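Does a tidy table make for quicker work? A report on the shared workroom at Skirnham

Sølve Sæther, second year, Working Spaces module
Tutor: Daranee Paisan

1. Why I took this one

The module handout offered a choice of subjects and I chose the workroom, mainly to argue with it. In August the Skirnham building went over to what the notices call the Lougher layout. Tables were pushed towards the windows, paper goods went into trays, and everyone who used the room was asked to put things back where a label said they lived. The notice by the door promised that this would save time. It didn't say whose time, or how much, and when I asked for the figures behind it I was told they were "general knowledge".

I don't think it is general knowledge. I have worked at messy tables all my life and found what I wanted. I also accept that I may be a bad judge of my own mess, so I tried to test it.

2. What I did

I made up a job that anybody could do. There were 60 paper items in all, a mix of cards, booklets and folded sheets. A person was given the name of one item and had to find it, hold it up so that I could read the cover, and then put it back. I ran 40 searches with the items in labelled trays and 40 with the same items spread over the tabletop in no order. I timed both with the stopwatch on my phone.

The budget was small. Salta, the stationery shop near the college, sold me the trays and I borrowed the rest. Daranee Paisan asked me to write down beforehand what I expected to happen. I wrote that there would be no difference worth having.

3. The room

The workroom is used for all sorts and I had no say over what else was going on in it. I think this matters more than the handout allows. A study done in an empty, quiet room would give cleaner numbers and tell you less about working in a room people use. 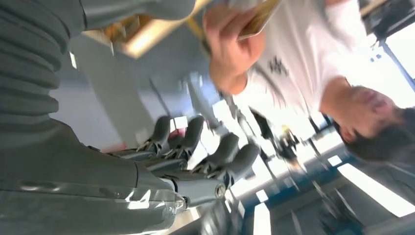
Light was the first thing I got wrong. I had assumed that the window side would be the best place to work, as the Lougher layout does, and I hadn't thought about glare. With bright windows at that end and a pale wooden tabletop or shelf, you get a hard highlight along the edge of the wood, and a tan and gold card or booklet held up against all that is harder to read than you would expect. People in a hurry also don't hold things still. A hand that is already moving on to the next job gives you a blur. Several of my slower times were probably my own slowness in reading the cover, and I have no way of taking that back out of the results.

4. Results

The trays were quicker on average by 5 seconds a search. That is a real gap and it went against my prediction, so I am reporting it first.

I would be careful with it, though. The putting back was not included in that time. With the loose table, putting back meant dropping the item anywhere. With the trays, people stopped, read the labels, and in some cases asked me which tray a booklet counted as. When I added this in, most of the gap went. I should have timed finding and returning separately from the beginning and I only did so for the later searches, so I can't give a fair total.

There is also the sorting. Setting up the trays took me most of a morning. The Korano guide, a free booklet on office storage which the module recommends, says a good layout "pays for itself". It bases this on a place with 2000 items in daily use. We had 60. I don't see how you get from one to the other and the guide makes no attempt to show it.

5. What I would change

I would move the reading spot away from the window, or at least turn it so that the person holding the item up does not have the daylight behind them. I would get somebody else to do the timing, as I knew which result I wanted. I would also leave the trays alone for a few weeks and test again, to see if people were still using the labels by then. My guess is that they won't be, but I was wrong about the first guess.

6. Answer to the question

For finding things, yes, by a little. For the whole job I have not shown it either way, and I don't think the notice by the door has either. Daranee has suggested I ask for it to be reworded. I have written to the building office and had no reply so far.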